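The lesson starts at nine in the morning with an empty tote and a person who has done this hundreds of times. At Tundthorpe, a contract kitchen-equipment shop that refurbishes restaurant gear and ships it back out, the job being taught this month is clearing: pick up whatever has been left on the floor, put it in the tote, move to the next spot. A new hire would get it in one sentence. The robot gets it by being walked through it, over and over, by an operator who moves its arms and hands from a control station on the other side of the room.

Each run takes less than a minute when it goes well. The operator reaches, the arm reaches. The operator closes a hand, the hand closes, a fraction of a second later. Everything that happened in between is saved: the angle of each joint, the view from the cameras, the command the operator sent and the position the arm ended up in. Then somebody puts the object back on the floor in a slightly different place and they do it again.

The method is called teleoperation, or teleop by people who say it all day. It has an older cousin known as kinesthetic teaching, in which a person takes hold of the arm and pushes it through the motion by hand. Tundthorpe has tried both. Hand guiding is easy to learn and gives the person a direct feel for the weight of a part, but it is hard on the shoulders, and guiding an arm with many-fingered hands takes more hands than one person has. It also puts the teacher in the way of the cameras. A robot that has only ever seen its work with a human forearm across the view can be confused when the forearm is gone.

So most of the work now is remote. The shop still uses hand guiding for one thing, setting starting poses, and the rest of the day belongs to the operators.
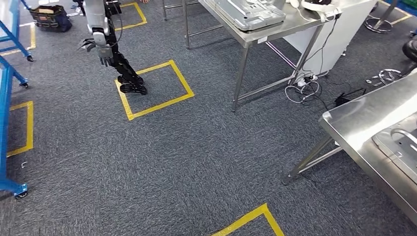
By Marlo Venn-Tisik

The first thing a visitor notices is the tape. Yellow strips mark out zones on the gray carpet tile, and most of the conversation in the room is about them. Objects start inside a zone. Hands start over a zone. When the lead operator calls for a reset, the person on the floor looks at the tape first and the robot second.

Tape does a simple job. If the object is always in exactly the same place, the robot learns the place and very little about the object. Move it a foot to the left and the hand closes on air. If the object could be anywhere in the building, the operators would need more runs than anyone can pay for. A taped zone sets the limits. Within it, the object is turned, slid and nudged from run to run, and the system that learns from the recordings has a fair chance of filling in the spots between.

The shop learned this the slow way. Its first set of recordings, made last winter, had 60 good runs of the same pick from nearly the same spot. The robot could repeat it perfectly until a cart was parked in a different place. The team threw the set out and began again with the tape down.

Floor work is harder than table work, and the operators say so without being asked. At table height the arms are in a comfortable part of their range. Down at the carpet they are close to the end of it, and a small motion at the control station can become a large one at the fingers. A hand coming down too fast will press into the floor before it grips anything. The operators are told to stop short, wait, and lower the last bit slowly. That pause gets recorded too, and the robot picks it up as part of the task, like an apprentice copying the way a carpenter squints.

Bad habits come through just as clearly. One operator tended to approach everything from the right. After a week of her runs, the robot did as well, even when a cart was in the way on that side. The fix was to rotate operators every 11 runs and to write down which side each approach came from.

The software on the control station is called Zabala. It was written for inspection arms and adapted for hands, and the people who use it have a list of complaints. The delay between command and motion is short, but it is there. There is no sense of touch. An operator judges a grip by watching the fingers and the load readings, and a soft object gives very little to watch. Several operators have taken to closing the hand, lifting an inch, and looking again before they commit. New people tend to skip that step for a day or two.

Failed runs used to be deleted. Now they are kept and tagged. A dropped part followed by a clean second try is useful, and Tundthorpe asks its operators to carry on after a miss when it is safe to do so. Without examples of recovery, a robot that misses its first grab has nothing to go on. It will often finish the motion anyway and carry nothing across the room to the tote.

On a good day the team gets 67 usable runs before lunch and fewer after it. The limit is attention. Operators work in short shifts and swap with the person doing floor resets, who gets to stand up and walk around.

The idea of recording a worker's motions and playing them back is an old one. By 1952 engineers were already running machine tools from punched tape. Playback, though, repeats one motion. What Tundthorpe wants is a robot that looks at where the object is and adjusts, and that is why the same pick has to be shown so many times.

A second site at Henthorpe is due to start in October with the same zones and a different floor. The first week there will be spent finding out how many of the old runs still count.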